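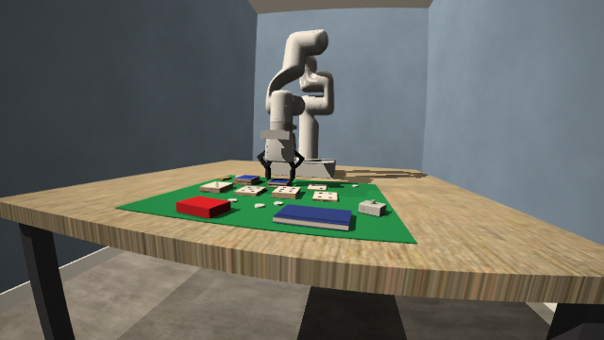
Sorting Work Passes to the Arm: An Interview with Kirsty Blackburn

Operations > Workplace Change > Interviews

Last updated: 20 Oct 2022

Pamex began moving its game-parts packing line to robotic handling in August. Kirsty Blackburn, who manages the line, said that each new layout is first tried in simulation, with blocks, dotted tiles and small round pieces set out on a green mat.

"The people who used to sort by hand now decide how the arm should do it," she said. "They know which pieces slide and which ones get knocked over."

The line handles 2641 part types. Fifteen employees have been retrained, and no positions have been cut. Ms. Blackburn acknowledged that the change was not welcomed by everyone.

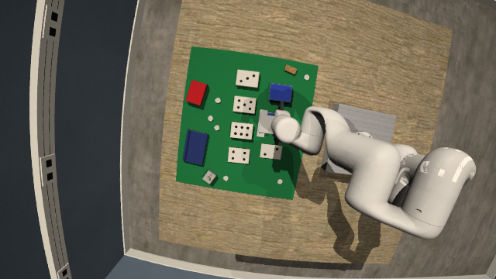
The arm at work over the mat, in simulation.

Operators review roughly 100 simulated runs before a layout is approved. Ms. Blackburn described the review as skilled work and said that pay grades had been adjusted to match it. "It is slower than people expect. A shift spent at a screen is tiring in its own way," she said.

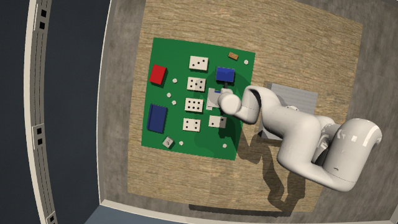

Olumide Shehu remarked that he missed the talk around the old sorting bench, and that quiet was the part of the new job he had found hardest. He has asked for shared review sessions, and Ms. Blackburn confirmed that the first of these will be held before the next layout is released.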